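Hadby veröffentlicht Version 2 der Planungssoftware Nornanari

Neues Release verbindet Wahrnehmung und Bewegungsplanung an Kreuzungen, Simulationspaket ab Februar verfügbar

Der Softwarehersteller Hadby gibt Version 2 von Nornanari frei. Die Software plant die Fahrwege autonomer Lieferfahrzeuge im Stadtverkehr und richtet sich an Betreiber und Entwicklungsabteilungen, die eigene Fahrzeuge mit zugekauften Sensoren ausrüsten. Die wichtigste Änderung betrifft das Verhalten an Kreuzungen mit Ampeln und Fußgängerüberwegen.

Bisher arbeiteten Wahrnehmung und Planung in Nornanari nacheinander. Die Wahrnehmung lieferte eine fertige Liste erkannter Objekte, der Planer rechnete damit weiter. Unsicherheiten gingen dabei verloren. In der neuen Version gibt die Wahrnehmung zu jeder Haltelinie, jedem Überweg und jedem Signalgeber einen Vertrauenswert mit. Ist eine Markierung nur teilweise erkannt, senkt der Planer die Geschwindigkeit und hält eine zweite Trajektorie bereit, die vor der Kreuzung endet.

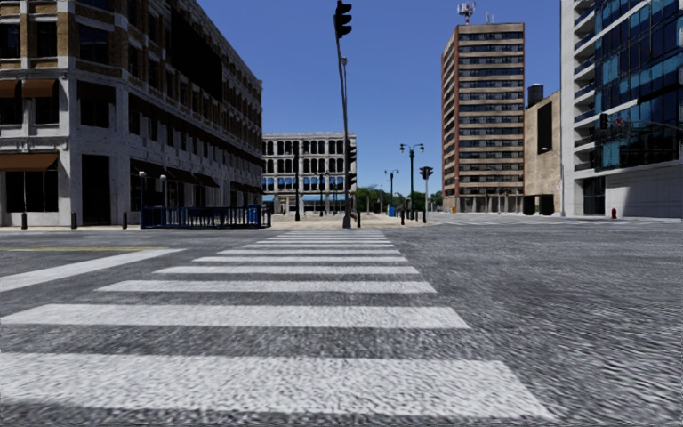 Getestet wurde das Release vollständig in der Simulationsumgebung Drestside, die ebenfalls von Hadby stammt. Sie stellt Straßenzüge mit Gebäuden, Masten und Fahrbahnmarkierungen als gerenderte Szenen bereit. Der Testkatalog umfasst 1.000 Kreuzungsszenarien, jedes davon mit wechselndem Sonnenstand und unterschiedlich abgenutzten Markierungen. Ein kompletter Durchlauf dauert auf einem Rechencluster fast sieben Stunden und startet nach jeder Änderung am Planer automatisch.

»Schwierig sind vor allem Ampeln, die das Fahrzeug nur von der Seite sieht«, sagt Remo Wyss, Leiter der Planungsentwicklung bei Hadby. »Die alte Version hat solche Signale manchmal der falschen Fahrspur zugeordnet. Jetzt prüft der Planer die Zuordnung gegen die Karte und wartet, wenn beides nicht zusammenpasst.«

Neu ist außerdem ein Werkzeug zur Fehlersuche. Es zeichnet auf, welche Trajektorien der Planer verworfen hat und welche Kostenterme dafür ausschlaggebend waren. Einzelne Zeitpunkte lassen sich anspringen und mit geänderten Parametern neu berechnen — auch ohne Verbindung zum Fahrzeug.

Erster Anwender ist der Lieferdienst Ofori, der das Release zunächst ausschließlich in der Simulation einsetzt. Über Versuche auf öffentlichen Straßen wird nach Abschluss dieser Phase entschieden.

Bestehende Konfigurationen können übernommen werden, die Gewichtung der Kostenterme muss jedoch neu abgestimmt werden. Eine Anleitung liegt dem Release bei. Kunden mit laufendem Wartungsvertrag erhalten Version 2 ohne Aufpreis. Das Simulationspaket mit dem Testkatalog wird ab Februar gesondert lizenziert.

Pressekontakt: Hadby, Unternehmenskommunikation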